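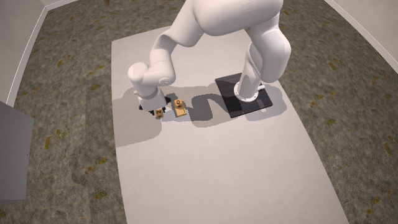
Our sim bench, arm over the lettered blocks. Rendered, not the real table.

Thread: Student stacking project, sim only. Is this worth anything?
Board: Clubs and Classes > Arms and Manipulators

mayala_bot
Posted Apr 23, 2021

Posting for my team at Masholm. Our class project is block stacking with a simulated arm: pick up a lettered cube, put it on another block, let go, back off. We have two cubes and one longer block in the setup for now. The policy is trained entirely in sim and we logged 231 test episodes with 73 percent ending in a stack that stayed up.

Final writeup is due soon and I'd like people to poke holes in it before our instructor does. I'm not sure I believe the number myself.

Maritza

servo_grump
OK, poking. 73 percent of what? If the blocks start in the same place every time you have measured one grasp 231 times. How much do you move them between episodes?

mayala_bot
They get moved a little. Position is random inside a small square next to the arm, rotation is random up to a limit. The long block moves less than the cubes.

servo_grump
"A little" and "up to a limit" is where I stop reading a student report. Look at your own render. The whole near half of that table is bare. Put a block down there and see what your percentage does.

d_paucar
I'll disagree with the grump. It's a class project. A small start region is fine as long as the report says it's small. My group did the same kind of thing last December and we got full marks for a worse result than this, because we wrote down the region size and didn't pretend.

servo_grump
Full marks is a statement about your grader.

d_paucar
Sure, and they have a grader too. That's who they're writing for.

kmagesa
Different complaint. What counts as "stayed up"? Some physics engines will let a cube hang half off an edge for a good while before it goes. If you check one step after the gripper opens you're counting stacks that are already falling. How long do you wait?

mayala_bot
2 seconds after release. The cube's center has to be over the lower block and the height has to be right.

kmagesa
That's better than I expected. I'd still want a contact check. I had a run once where the "stack" was a cube leaning on the gripper finger, and the height test passed it happily.

mayala_bot
Hm. We back the arm off before the check, but I don't think we verify that it really cleared. Adding that.

jhosep_c
Why the letters on the cubes? Is the policy using them, or are they decoration? There's one I read as a Z, unless it's an N on its side. If you tell the arm "put the Z on the O" and it's reading pixels, that's a problem you want to know about.

mayala_bot
Policy gets block poses straight from the simulator. No camera input at all. The letters came with the block models.

servo_grump
So it's handed perfect poses and still drops 27 percent. I withdraw my earlier comment, that was too kind.

msolheim
Late-stage contact is hard even with perfect poses, so I wouldn't read too much into that. Friction on the fingertips is usually a guess. What value did you use, and did anyone on the team change it to see what happens?

mayala_bot
Default value from the Tikudik package. Nobody changed it.

msolheim
Then that's the first experiment I'd run. If your success rate swings wildly with friction, the 73 is a fact about the default setting. If it barely moves you've got something you can defend in front of a class.

kmagesa
Seconding Marit. Also sort the failures by type before you do anything fancy. Missed grasp, slipped on the way up, knocked the other block, bad release. I'd bet most of yours are one kind.

mayala_bot
I watched 105 of the episodes this afternoon instead of doing my other homework. Mostly knocked blocks. The hand comes in tilted and the low side clips the neighbor on the way down. Slips were rare.

kmagesa
So it's the approach. Make it go up and over, come straight down, rerun with everything else left alone.

servo_grump
And rerun with the blocks spread out. I'm going to keep saying it.

d_paucar
You could do both and put them in one table. Old approach and new approach down the side, small region and large region across the top.

jhosep_c
That's a lot of compute for a class laptop.

mayala_bot
We can get lab time overnight. I'll do the table, with the friction runs if there's room. Large region is going to look terrible, I already know that.

servo_grump
Then print the terrible number. I'd trust the report more with it in there.

msolheim
Agree with the grump for once. Please post the table even if it's ugly — and the friction value next to it.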